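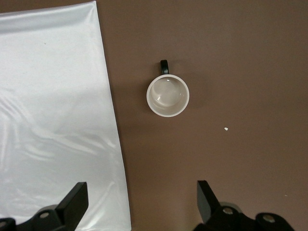
**Slide 1, hello (2 min, don't rush it)**

Hi everybody, thanks for coming out on a Sunday. I'm Hammad, and I've been building a robot arm in the shared workshop with Babita Bajpai. We call it Prirby. (Wait for the one person who asks how it's spelled.)

Tonight's job is a mug on a table with a cloth next to it. That's the wrist camera's view behind me: black handle at the top, two fingers down at the bottom, wide open. Everything the arm knows about the mug comes from up there, so keep looking at it while I talk!

**Slide 2, the shiny cloth**

- The white fabric was Babita's idea and I grumbled for a week
- White mug, white cloth, and my first detector just looked for "bright blob." Point at the streaks in the folds. It LOVED those streaks
- Brown table helps a lot, the rim is a nice clean circle against it
- There's a tiny white speck below the mug, to the right. Anything that small gets thrown out now

**Slide 3, fingers**

Version 13 of the brackets, and yes, I kept the old ones, they're in a shoebox if you want to pass them around. Opening is 75 mm on this version. Mention the screws: I used to glue the pads on and then swear at them, now everything comes apart with one hex key.

**Slide 4, training**

- Up to 3000 tries logged so far, mostly in the evenings
- Rim grab or handle grab? I'm team rim, Babita is team handle, we still argue (ask for a show of hands)
- Skip the loss curves if we're running behind

**Demo**

Power on BEFORE talking. Home the arm, open the fingers, hands off the table. If it goes for the cloth, hit stop, re-home, try again. Then questions, Bernd has the roving mic.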